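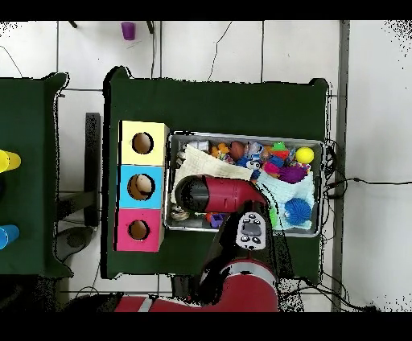

Early Years Practice, Session 3
Touch, texture and the words children find for them
Handout for the Turkell evening group, Myfanwy James

Welcome back, everybody, and thank you for the lovely notes you sent in after last time. Tonight we're staying with the sense of touch, because I rushed it before and it deserves a proper evening.

1. Touch comes before talk
Babies know a good deal about a blanket long before they have any word for it. They mouth it, rub it, drop it and go back for it. When you sit beside a child who is doing this, try to hold your tongue for a little while – I find this terribly hard myself – and let the hands finish their thinking. Then offer one word, such as "bumpy" or "soft", and leave a gap after it.
A basket with spiky rubber balls and a bit of knitting in it gives you both of those words. 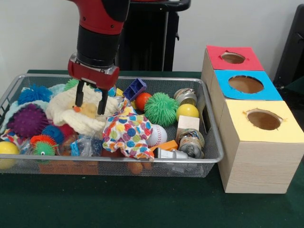
2. Opposites, and the words in between
We tend to teach texture in pairs: rough and smooth, hard and soft. Children are happy to go further. Thijs Dewulf kept a word diary at the Cornby nursery one December, and my favorite entries are "crumbly-warm" and "nearly fur". Please don't correct words like these! Write them down, with the child's age and whatever they were holding.
Plain plastic cups are worth having too, as smooth is a word we forget to say.

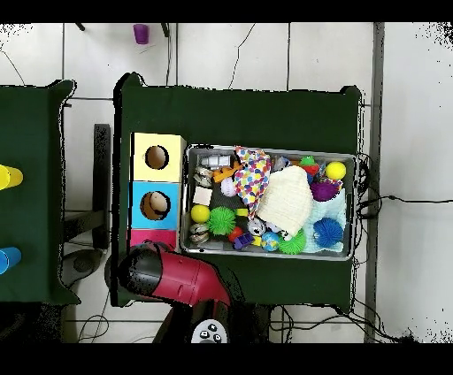 3. Before next week
Read chapter 14 of the Smits reader, skipping the tables if you're short of time. Watch one child for a few minutes and bring your notes, however messy. We'll be in the Junstead room again, and the kettle will be on.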